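Part 4: Washing up and loading at the sink end

Right, if you've got this far you've found the mugs, worked out the hob and made peace with the bin lids. Part 4 is the one I get the most questions about, because the sink and the dishwasher were put in at different times and they each have their little ways. I've rewritten it after Yaqin Wei and her family stayed in August and left me a very kind but very long note. Most of what follows is me answering that note.

Before you start

The tablets are in the tin on the windowsill in the utility room, next to the spare bulbs. Salt is in the tall tub on the floor. Please don't use the washing-up liquid in the machine, not even a drop. Shengli Cao tried it at Easter and we were mopping until bedtime.

The water at Gillorlow is hard, so you'll see a chalky bloom on glasses if the salt runs out. It's harmless, but it looks horrid and it does build up.

Setting up the sink

1. Check that the slatted rack is sitting flat in the bottom of the basin. It's there to stop plates knocking against the base, and it also stops teaspoons going down to the waste (mostly!). If it rocks, lift it out, give it a quarter of a minute under the tap and drop it back in.

2. Put the plug in before the rack if you want to fill the basin. I forget this every single time and end up fishing about with my sleeve wet to the elbow.

3. Run the hot tap until it comes through properly. The boiler is at the other end of the house and it takes its time, so I fill the kettle from the cold bit first.

4. Scrape plates into the food caddy, then rinse. You only want the lumps off. Fengying Lü, who fitted the kitchen, told me that machines like a bit of grease to work on, and since I stopped scrubbing everything beforehand the tablets do seem to do a better job.

Caution: don't pour fat down the waste. Let it go solid in a jam jar and put the jar in the bin. The pipe runs a long way before it reaches the main drain and it has blocked twice.

Note: the metal surround marks if you leave a wet tin on it overnight. A wipe with a dry cloth last thing is plenty.

Loading the machine

5. Open the door all the way down before you pull out either rack. If you only half open it, the bottom rack catches on the hinge and comes off its runner, and then you'll be kneeling on the floor muttering.

6. Bottom rack first. Dinner plates go along the back, side plates in front of them, all facing the middle. Pans go upside down on the left.

7. Top rack next: mugs, glasses, small bowls. The big Mutetti glasses are too tall for it, so please do those by hand. There were eight once.

8. Cutlery handles down, sharp knives handles up and over to one side – or better still, washed by hand and put straight back in the block.

9. Spin the spray arms with a finger. If one clonks against something, that something needs to move.

Plates, and how we do them here
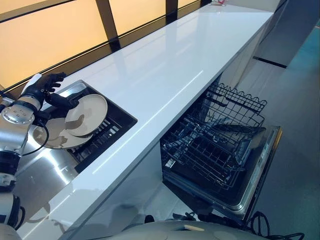

Our plates are the plain Pirnico ones, bought in a sale years ago, and they've stood up to everything except being dropped. My own rule is to get both racks out before I bring a single plate over from the sink, so there's never a moment of standing there with full hands and nowhere to go. Two round ones held together and tipped over the sink is about my limit as well, a smaller one in front of a bigger one, and a good tilt lets the rinsing water run off into the basin. Any more than that and I'd be asking for trouble. The edge of that white counter is a thick, solid slab and it always wins against a plate.

10. Pop the tablet in the little drawer, click it shut and choose the second programme. It's the eco one and it's perfectly good for an ordinary supper. The first programme is for roasting tins and regret.

11. Push both racks in, close the door firmly and press start. You should hear water within a minute. If you don't, open it and close it again, a bit harder this time.

Afterwards

12. When it beeps, open the door a hand's width and leave it for a while. Empty the bottom rack first, or the puddles on top of the mugs will drip all over your nice dry plates (Xuelian Fu will be pleased to see I've finally written this down).

13. Wipe the worktop along its whole length with the soft cloth, never the green scourer. It's a glossy finish and it shows every scratch when the light comes in low through the windows.

14. Once a week, or before you leave, take the filter out of the bottom of the machine, rinse it under the tap and twist it back until it clicks.

If the machine stops halfway with a flashing light, switch it off at the wall, count to 80 and switch it back on. Should it do the same again, ring Somkiat Rojanasak, whose number is on the list by the phone. He's used to us.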